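4. Moving your license to a new computer

This section explains how to move an existing Vorkholm license from one computer to another. It is valid for the desktop edition only. If you have the Dorel server edition, please go to section 6, where the steps are different.

Before you start

You need the following things:

- the license key (it begins with the letters VK and has 20 characters)
- the e-mail address which was used for the purchase
- access to the old computer, if it is still working
- an Internet connection on both computers

The license key is in the e-mail you received after the purchase. If you bought the program from the reseller Wegener, the key is printed on the delivery note and there is no e-mail.

Note: A key from version 3 or earlier is not accepted by the current version. Such a key must first be exchanged, see section 4.3.

4.1 Releasing the license on the old computer

1. Close all open documents and save your work.
2. Open the menu Help and choose License.
3. Write down the number shown in the field Activation ID. Please write it on paper or save it on another device.
4. Click Release this computer.
5. Wait until the message "License released" is displayed. This can take up to 11 minutes when the activation server is busy. Do not close the window during this time.
6. Close the program.

After the release, the program on the old computer goes into reading mode. Your documents can be opened and printed, but they can not be changed. The documents themselves are not deleted.

Caution: Do not uninstall the program before step 5 is finished. When the program is removed first, the server still counts the old computer as active, and you will have to follow section 4.4.
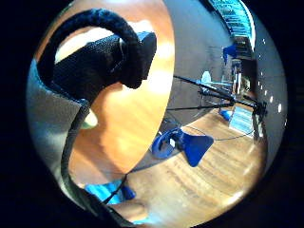
4.2 Activating the license on the new computer

1. Install the program from the download page. Choose the same language as before, otherwise your personal dictionaries will not be found.
2. Start the program. The window Welcome opens.
3. Choose I already have a license. Do not choose Start trial. The trial can be changed to a full license later, but this needs a restart and the settings of the trial are lost.
4. Enter the e-mail address and the license key. The hyphens can be left out. Small and capital letters are treated the same.
5. Click Activate.
6. Restart the program one time.

When the activation was successful, the menu Help, License shows the word Active and the name of the license owner.

If you see error 176, the key is correct but it is still in use on another computer. Go back to section 4.1. If you see error 2531, the e-mail address does not belong to this key. Check for typing mistakes, and check also whether a colleague has made the purchase with a different address.

Note: Some company networks block the activation. In this case ask your administrator to permit the connection to the license server, or use the activation by file (section 5).

4.3 Exchanging an older key

Keys from version 3 can be exchanged for a key of the current version at the upgrade price. The button for this is not inside the program. It is found only in the customer account, and many users look for it in the wrong place.

1. Log in to your customer account.
2. Open the page My products.
3. Click Add old key and enter the key from version 3.
4. The upgrade offer now appears on the right side next to the product name. The full price is displayed until the page is loaded again, so please reload it before you pay.
5. After the payment, the new key is sent by e-mail. The old key stays valid for the old version.

If you are already using the trial of the current version, you do not have to install anything again. Open Help, License, click Enter key, and paste the new key.

Keys of the Oder plug-in are exchanged separately. The plug-in must be listed under My products before the main program is exchanged.
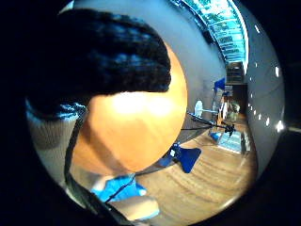
Comment by Leopoldo Barajas: For me step 4 did not work the first time, I reloaded twice and still saw the full price. The reason was that my old key was registered to an address I no longer use. After I added this second address in the account settings, the upgrade price came up. Maybe you can put it in the manual.

Reply from the documentation team: Thank you, this is correct. The old key and the account must have the same e-mail address, or the old address must be added as a second one under Settings, E-mail. We will add it as a separate step in the next revision.

4.4 When the old computer is not available

If the old computer is broken, sold or lost, the license can be released from the customer account.

1. Log in and open My products, then Computers.
2. Select the old computer in the list. The list shows the computer name and the date of the last start.
3. Click Release remotely and confirm with your password.
4. Continue with section 4.2.

The remote release is possible two times per year. If you need it more often, write to support and include the Activation ID of the old computer.

Last change of this section: December 9, 2018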